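Bralorden Home Help
Home Ask Storage Small Spaces Sign in

We use cookies to remember your settings. OK / Manage

How do you keep an ottoman from turning into the laundry pile?

Zulmira Calado
Posted 14/11/2022

My work room is also where I fold clothes (I know, I know) and everything lands on the one soft seat in there. I want to sit on it again! I've got 40 minutes most evenings, and the only other big thing in the room is a rolling whiteboard. Would you get a second surface or just be stricter?

Cordeiro

be stricter lol. mine was the same, I got rid of the seat

Vomus

Please don't get rid of the seat! I fold on mine all the time, but I only bring in what I can finish, so one small load, and it goes straight to the drawers before I start another. Socks go last, they're the ones that hide under everything. And lock the casters on your whiteboard if they lock, mine used to wander every time I brushed past with an armful.
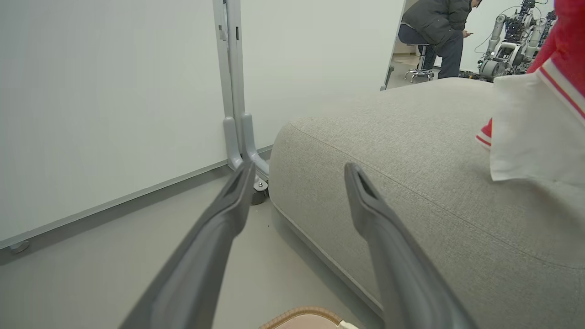 Filed under: Small Spaces > Shared Rooms

My setup is a light gray fabric ottoman near the whiteboard, with a white cloth and something red on it as usual. I leave the floor between the two clear so I can get through with a basket. Try it through April and see if it sticks.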